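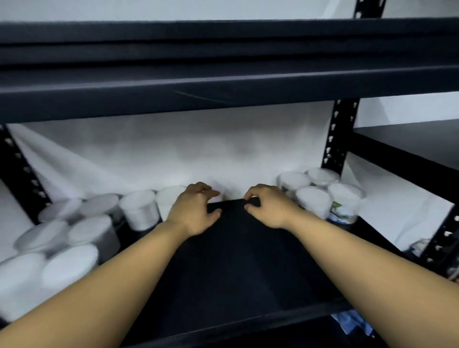 Hands at the back of the lower shelf, between the two groups of white tubs.

Kosby shelf-picking project, Hedisness site
Progress report, November
To: the Nasrallah Fund, program office

Hi all,

You've already had my short note about the shelf incident, and thank you for being so calm about it. I promised the longer version with the regular report, so I'm going to do that first and put the ordinary news at the end. If you only have five minutes, read the next two sections and skip to the money.

What happened

Domel (the arm and its rolling base, for anyone new on your side) was working a shelf of lidded tubs as part of the long unattended-style runs we described in the proposal. I say unattended-style and mean it: there's always a person in the room with a stop button, they just aren't supposed to need it. The job was the plain one. Reach in, take a tub from the back, bring it out over the ones in front, set it on the cart, then put it back where it came from. We'd done 953 of these since the start of the reporting period and I was feeling pretty good about them.

On the next one, Domel reached for a tub at the very back and closed the gripper on the rear edge of the shelf board instead. The fingers had the edge of the metal pinched between them, and the software was sure it had a lid. Then it did exactly what it does with a lid, so it lifted. The board came up off its clips at the back, the front clips held for a moment and then one let go, and the whole load slid toward the left post. There were 12 tubs on the board, filled to 650 grams each. Most of them ended up on the floor. One rolled right under the base and we didn't find it until we moved everything that evening!

The person on the button hit it right away. The arm did not stop right away. It kept lifting for what felt like a very long time and the log says was a little over a second, and then it froze with the board hanging from the gripper at a slant. So we had two problems, and the second one is the one I've lost sleep over.

Nobody was hurt. The closest person was on the far side of the cart and stayed there. We left the arm as it was, roped off that end of the room, and cut power at the wall only after we'd slid a crate and some blankets under the board. I'd like to tell you that was in our procedure. It wasn't, we made it up on the spot, and it's in there now.

Why the gripper took the shelf

This part we understand well. The tubs are white and their lids are white and flat, and there's a white backing hanging behind the shelf. The boards themselves are black. You'd think a black board would be about the easiest thing in the world to tell from a white lid, and from the front it is. But when the arm is reaching deep, the wrist camera is looking down at a steep angle past the board and gets a bright strip of backing right behind the rear edge. Crop that tightly enough and it's a pale shape with a crisp dark border, and our lid finder was happy to call it a lid.

That alone shouldn't have been enough. The gripper also checks how wide its fingers are when they close, and a lid rim and a board edge are not the same thickness. I'd opened that tolerance up in the summer when we had a batch of lids that didn't seat properly and we were getting false misses all day long. I meant to put it back. I wrote myself a note to put it back, and the note is still in the notebook with no check mark next to it. So that one's mine, and I'd rather you heard it from me than found it in the change history.

The third layer was weight. The arm is supposed to notice when a lift feels heavier than a tub. It did notice, but the limit was set to pause after a full second of overload, on the theory that a tub sometimes snags on its neighbor for a bit. A second is plenty of time to unclip a shelf.

Why the stop was slow

Our button talks to the base over a wireless link, and the base passes the stop along to the arm. We chose wireless so people could walk around with it. When the link is good you can't feel any delay. On that day the base was also uploading its wrist video over the same radio, which it had never done during a lift before. Uploads used to wait until the arm was parked. I changed that too, in September, to stop the disk from filling up during long runs (the base holds up to 72 hours of logs, and we'd blown through that twice).

I tried it again afterward with the arm clear of everything and an empty gripper. With the upload off, the stop was fine every time. With the upload on, it was late often enough that I stopped testing and went and got a screwdriver.

A stop button should never share anything with anything. I knew this. It was in the risk table we sent you with the proposal, where I had cheerfully written "dedicated channel," and it was a dedicated channel on the day I wrote it.

What we've changed

The stop is wired now. There's a cable from the button straight to the arm's own safety input, with no radio and no base computer in between. The cable is annoying and we trip over it, so I'm pricing a proper certified wireless unit, but Domel doesn't move without the cable plugged in until that arrives and has been tested by somebody who isn't me.

The finger-width tolerance is back where it was in the spring, and settings like that now need a second person to sign off, with a date when the change expires. The overload pause is down to a tenth of a second. We get more false pauses from snagged tubs and I've decided I can live with them.

Every board in the test bay is also screwed to its posts, at the back as well as the front. The shelving is the slotted-post kind, where everything hooks in and lifts straight out again, and that's lovely when you're rearranging and terrible when your robot is stronger than your clips. I went along each board by hand and tugged on it. Two other clips in the bay were bent, and I can't say if that was from the incident or if they'd been that way for months.

For the lid finder, we've gone back to the hand work. We're collecting fresh views of the shelf with people reaching in among the tubs and along the rear edge, so the model sees plenty of rim, board and backing close together and gets told which is which. It's slow, slightly silly-looking work and I've come to enjoy it. Almost all the tubs are plain, by the way, though one has a printed label with green and blue on it, and in the early tests the model turned out to be weirdly fond of it. We'll be moving it around a lot!

We also talked over whether to just swap the white backing for a darker one. I'm against it. It would make our numbers look better by the end of the week, and then the first storeroom with a white wall would put us right back here.

What hasn't been fixed

I don't have a good answer yet for what the arm should do after a stop when it's holding something it shouldn't be. Freezing is right most of the time. Freezing with a shelf board in your fingers is less great, and letting go would have been worse. For now the rule is freeze, clear the area, support the load, then release by hand. I'd like to spend part of next quarter on this and would welcome a call with anyone you know who has dealt with it on bigger machines.

I also haven't run Domel at full speed since. We're at half speed and will stay there until the new training set is in and the wired stop has been through its checks.

The rest of the report

The cart handoff works much better than it did in the last report. The new rubber mat keeps the tubs from skating, and the base now parks close enough that the arm doesn't have to stretch. Putting tubs back is still the weak half. Domel tends to leave them a little too far forward, which then gets in the way of the next deep reach, and we end up nudging things back ourselves. I think this is a calibration drift in the wrist and have a test planned.

The written guide for the Hedisness storeroom staff is drafted. I pulled the chapter on stopping the robot and am rewriting it for obvious reasons, so you'll get the full guide a month later than promised.

The storeroom visit is postponed. I called them myself and told them what happened, and they were nice about it and asked for a copy of this report, which I'd like to send if you have no objection. They'd also like to see the stop button work, in person, several times. Fair enough.

Money

We're under on travel, what with the visit moving. The wired stop came out of the parts line and was cheap. The certified wireless unit won't be, and I'd like your okay to move the unused travel money over to cover it. I'll send the quote as soon as I have it. The damaged tubs and the bent board are small stuff and I've absorbed them.

What I need from you: a yes or no on moving the travel money, a yes or no on sharing this with the storeroom, and a new date for the guide that works for your reviewers. The log extract, the stop timing tests and the updated risk table are coming in a separate folder. The risk table has my old wording in it with a line through it, so you can see what changed.

Talk soon,
Project lead, Kosby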